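Why Does "Stop" Turn into "Stopping"?

Have you ever written a word, looked at it, and thought, "Wait, where did that extra letter come from?" English loves to sneak in a second letter when you add an ending. Stop becomes stopping. Run becomes running. Big becomes bigger! There's a pattern behind it, and once you spot it you'll start seeing it everywhere (cereal boxes are a great place to look).

First, meet the vowels: a, e, i, o and u. All the other letters are consonants, although y likes to switch teams.

Now look at the word hop. It's short, it has one vowel, and it ends in one consonant. When a word like that gets an ending that starts with a vowel, such as -ing, -ed or -er, you double the last letter.

hop, hopping, hopped
clap, clapping, clapped
swim, swimming, swimmer

Why bother? Because of hope! Hope drops its e when you add -ing, so it turns into hoping. If hop didn't get its extra p, the two words would look just the same, and a rabbit hopping across the yard would be hoping across the yard. Maybe it is, but that's a different story.

The doubled letter is like a little guard. It stands next to the vowel and keeps its sound short. Say these pairs out loud and listen to the vowel:

tapping, taping
dinner, diner
pinned, pined

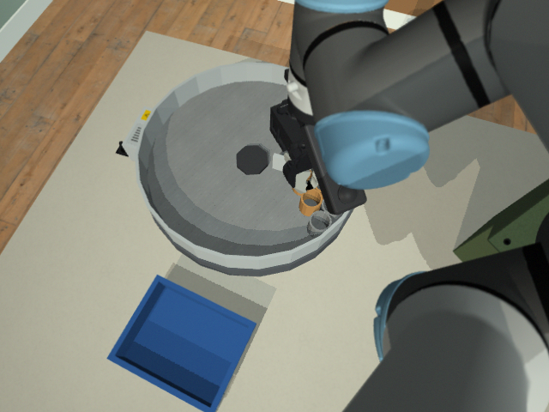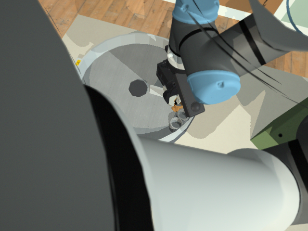 So when do you leave the last letter alone? If there are two vowels side by side, as in rain or look, you don't double anything. It's raining, and you're looking out the window at it. If the word already ends in two consonants, like jump or help, you don't double either. Jumping and helping are fine the way they are.

And if the ending starts with a consonant, there's no doubling at all. Sad gives you sadder, but it also gives you sadly and sadness, each with just one d.

A few letters never join in. W, x and y at the end of a word stay single, so we write snowing, mixing and playing. Imagine writing mixxing! It looks like something a wizard would say.

Longer words are a bit trickier, and here your ears can help. Say begin. The strong part is at the end: be-GIN. So it doubles, and you get beginning. Now say open. The strong part is at the front: O-pen. No doubling, just opening. Try it with forget and visit and see which one needs a second t.

Want to practice? Grab a book you like and hunt for words ending in -ing. Write each one down, then write the short word hiding inside it. Put a star next to every word that doubled its letter. If you hit nine stars before bedtime, you're a doubling detective!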